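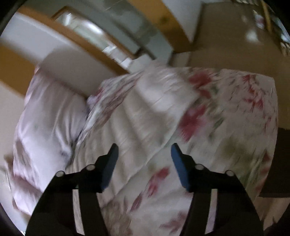

*Open gripper over the flowered quilt, with the cover turned back.*

In August I had promised myself to finish the segmentation part of Clonus, and I did not finish it. Instead I spent most of the month on one small problem, the folded edge of a blanket, and I want to write it down before I forget how it went.

Clonus is my perception code for bed making. It takes wide-angle video from the wrist and must answer a simple question: where is the edge of the cover, and which side of it is on top? The planner, which I call Duria, needs a line and a direction. With these two things it can choose a grasp point and a pull.

On a plain blanket my first version worked well. It looked for long, strong edges and kept the longest one. On a quilt with printed flowers it was very bad. A red flower on a pale ground gives a much stronger edge than a cream fold lying on the same cloth. When the hand moves, the petals smear into long streaks, and then the code likes them even more. I had one clip of 2462 images where the "fold" jumped from flower to flower almost the whole time.

I wrote to Holger Tangen, with whom I studied, and he asked me why I was using single images at all. It was a fair question. So now I do it in this order:

1. Undo the lens distortion, because a straight fold near the border is otherwise a curve.
2. Mask the fingers and the blue pads with a fixed shape that follows the opening width.
3. Track small patches over a short window, and compare how they move on the two sides of each candidate edge.

A printed flower moves together with the cloth around it. A fold has a small height, so its two sides move a little differently. The difference is often less than 2 pixels, and for this reason blur is still my enemy. I lowered the exposure time to 3000 microseconds and accepted more noise.

The mask gave me trouble also. The linkages have narrow slots, and the bedding is visible through them. My old mask left these slots open, and the tracker was happy to put patches there. Now I fill them.

The pillow is not solved. Its long creases look like folds to the tracker, and in some places they have real height. Maybe I will limit the search to one side of the pillow border, but first I must find this border reliably.

The next thing is to label 2000 more images and rename the config files, which still carry the name of the old project, Skollurport.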